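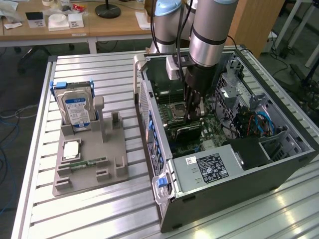 Workshop notes: rebuilding the tower workstations

The repair bench at Haritach has been given over to desktop towers since the start of May. Most came in as single machines from small offices that were clearing out, and a good many can go out again once the worn or missing parts have been replaced. Huia Ellery, who runs the bench, has asked us to print the order of work so that members who bring in their own machines know what to expect.

The tower goes on its side with the panel off. Everything is then reached from above, and cards drop into their slots under their own weight instead of hanging off the board. Parts for the job are set out in a tray beside the case before anything is fitted: hard drive in its caddy, processor, memory. If a part is not in the tray the job does not start. We lost a whole afternoon last winter to a machine that was built up as far as the drives before someone noticed the processor was the wrong one for the socket.

Each machine has a job number, written on the sheet and on a strip of tape on the outside of the case. Job 3671 was the first to go through under the new sheet, and it is the one we have used to check the wording.

Expansion cards are held by the edges or the bracket and kept clear of the loose cables. The drive cables in these towers are long and tend to wander over the board, so move them to the drive side first.

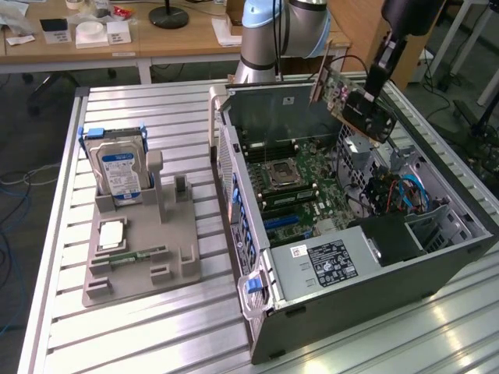 An expansion card held over the open tower, with the processor socket still empty.

Check which slot the card is meant for before lowering it. The slots are not all the same length or colour, and the sheet gives the right one for each model. Line up the bracket with the opening at the back of the case, then bring the contacts down level. A card that goes in at one end first will usually feel seated when it is not. Press along the whole top edge and look at the gap between card and slot from the side. It should be even.

Graphics cards want a little more care than the others. They are longer and heavier, and the bracket has to be secured at the rear before the case is stood upright again.

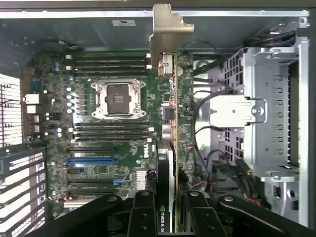

Leave the plastic cover on the processor socket until the processor is ready to go in. The pins beneath are easily bent and we have no means of straightening them. When the time comes, lift the retention arm, take the cover off, lower the processor by its edges and match the corner mark. It needs no pushing. Covers go back in the tin on the shelf, as boards without processors are stored with one fitted.

Memory is fitted in pairs, 2 modules at a time, with the latches opened fully beforehand. Where a board has two banks, follow the diagram on the sheet.

Drives are left until last. Every one is wiped and tested before it reaches the tray, and any that fails is sent to Rokach for shredding. Slide the caddy in until both tabs click, then connect data and power.

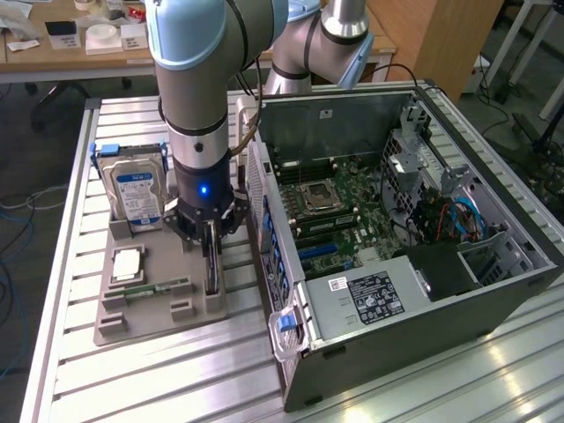 Used 3.5-inch drives are still welcome, with or without caddies. Caddies are in fact what we are shortest of, and Vetow has offered us a box of mixed ones which we hope to collect before the end of the month. Please do not bring monitors, as the store is full.

Copies of the sheet are on the hook by the door. Corrections should be written on the master copy in pencil and initialled. Huia will go through them when the present batch is finished.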